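Skolent Residents' Forum > Shared Facilities > Laundry Room
Topic: Items left in the front-loading washers after the cycle ends
Status: Open, 8 replies
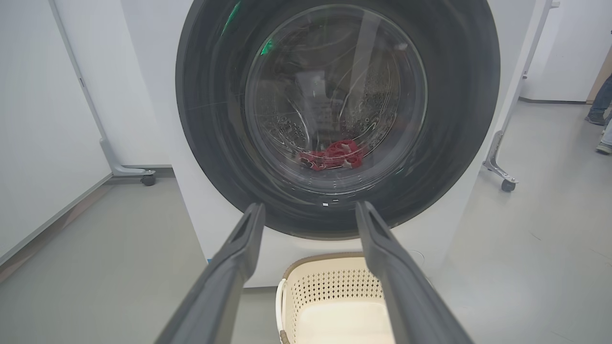
facilities_desk
Posted in Shared Facilities, 9:10 a.m.
Residents are reminded that the laundry rooms in the Clotach and Sfeir buildings are shared by 70 apartments, and that a washer should be emptied when its cycle has ended. The office continues to receive complaints about single items left behind. A small piece of clothing tends to settle at the bottom of the drum, as the bunched-up red one has done in the washer shown, and a person loading in a hurry may add a full load of white sheets on top of it. Please look through the glass before loading, and please turn the drum once by hand before you leave. Unclaimed items should be placed on the shelf beside the sink. Items remaining on the shelf at the end of the month will be donated.

clotach_4th_floor
The reminder is appreciated. I would ask the office to clarify who is responsible when a resident's laundry is discolored by an item that another resident left behind. In October I lost two pillowcases and a tablecloth in this way. I was told at the desk that the matter was between residents, but I had no means of knowing who had used the machine before me.

facilities_desk
The laundry room rules, section 2, state that each resident is responsible for checking the drum before use. The association does not reimburse for discolored or damaged laundry. We regret the loss of the tablecloth.

rinse_and_hold
With respect, section 2 was written when both buildings had top-loading machines. One lifted the lid and saw everything. In a front loader, a sock can lie flat against the upper part of the drum after the spin and cannot be seen from a standing position. I do not believe the rule can be applied to the present machines without some revision.

sfeir_ground_floor
I disagree with the previous poster. The door is glass, and opening it and putting a hand inside takes very little time. I have used these washers since they were installed and have found other people's socks, a bib and on one occasion a set of keys. None of it was ever washed with my clothes. The rule is reasonable as it stands.

rinse_and_hold
I do not dispute that checking is possible. My point concerns the lighting. In the Sfeir laundry room the ceiling fixture stands behind the person at the machine, and the glass mostly reflects it. In the evening I see more of the lamp than of the drum. A second fixture along the side wall would help everyone, including those of us who no longer bend easily.

clotach_4th_floor
I support the request for better lighting. I would also suggest a basket on top of each machine, so that forgotten items are kept with the washer they came from. The shelf by the sink is often damp, and I would not care to reclaim anything from it.

facilities_desk
Baskets were tried in the Clotach building and were withdrawn after they were used for the storage of detergent, magazines and, in one case, a houseplant. The request for an additional light fixture has been forwarded to Trurnard, the contractor for electrical work in both buildings. An earlier estimate for comparable work was 200 dollars per room. The office will report here when a new estimate has been received.

sfeir_ground_floor
For 200 dollars a room I withdraw my objection to the light. I maintain my objection to changing section 2.

quiet_hours_please
May I raise a related matter? Several residents remove other people's finished laundry from the washer and place it on the floor. This is worse than leaving an item behind. If a load must be moved, it should go on the folding table. I would also ask how long one is expected to wait before moving it. I have always allowed fifteen minutes, but a neighbor informed me that this was too short.

facilities_desk
The rules do not currently specify a waiting period. Fifteen minutes is considered acceptable by this office. Laundry should not be placed on the floor under any circumstances. The waiting period and the wording of section 2 will both be added to the agenda for the next residents' meeting. Written comments may be left in the box at the Clotach entrance until 5 p.m. on the day of the meeting.

rinse_and_hold
Thank you. I will submit a proposed wording for section 2. Could the office also confirm whether the rubber door seal is covered by the regular cleaning? I have found hairpins in it, and a coin.

facilities_desk
The seals are wiped during the regular cleaning of both rooms. Hairpins may be left on the shelf with the other items.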